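3.2 Storage of upright items

The second part of the project looked at how narrow items stand in clear containers on a shared desk. Hae-won Ahn listed 20 items kept at the Anda study room in April, and 11 of them were taller than they were wide. These were stored upright and checked for lean at the end of each session.
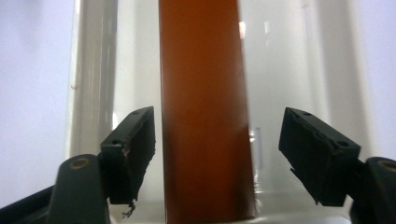

Figure 2. Orange-brown bar standing upright at a slight tilt, with the transparent container around and behind it.

Lean was recorded as none, slight or marked. A clear wall lets the user find an item from the side, but reflections on a curved wall made it harder to judge the angle by eye. Readings were therefore taken from above where possible. Results for each item are given in Table 2.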